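Sleeping-bag plush

A sleeping-bag plush is a small stuffed toy animal supplied with a fabric pouch that holds the body and leaves the head exposed. The type is grouped with finger puppets and pocket toys. Most are mice, hamsters, bears or rabbits.

Construction

The pouch is usually cut from a single piece of fleece, folded at the foot and sewn along the sides. Fleece does not fray when cut, so the open end can be left without a hem. Heads are made of felt or short-pile plush with bead eyes — glass on older toys, plastic on later ones. A nightcap is a common addition and is normally stitched to the head.

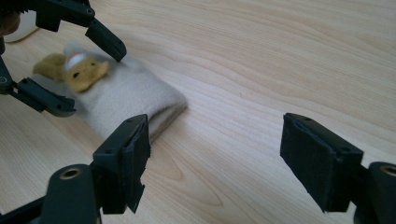 Plush animal with a small cap in a beige fleece pouch, on a wooden tabletop

Variants

In the fixed type the toy is sewn into the pouch and cannot be taken out. In the loose type it can be removed, and some makers sell spare pouches in other colors. The Urska series, designed by Yu-na Ha, was of the loose type and comprised 28 animals. Its first run was limited to 1,000 pieces — later runs were of 4,000.

Care

Fleece pouches may be washed by hand in cool water and dried flat. Felted heads shrink in warm water and are spot-cleaned with a damp cloth.

See also: Finger puppet, Felt toy, Doll clothing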